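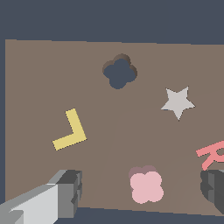
Friday, November 1, 2019

Budget for the insertion bench, second pass. Bogdan wants a figure before he talks to Kulla again, so I am working from the simulated shape board and the pieces we have modelled for it: clover, star, L, R.

Gripper first. The Vummont quote is 400 for a pair of plain fingers and 600 for the stepped ones. The clover is the piece that decides it. Its lobes are round and it has some thickness, so flat faces only touch it at the bulges.
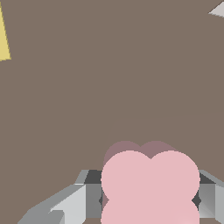
I would pay for the stepped pair and order a single set. Spare tips are 12 each and can wait until we know how fast they wear.

Board: Tisari will cut one with the clover hole for 100. I asked about the other outlines as well – no answer yet. Pieces we can print ourselves.

Camera mount: leave out for now. Vlad (the old arm, not the new one) still has a bracket we can move across.

Still to do:
Ask Vummont if the price includes delivery.
Check finger opening against the widest part of the clover in the model.
Oluwatosin Nnaji to confirm which budget line this goes on. The July one is closed.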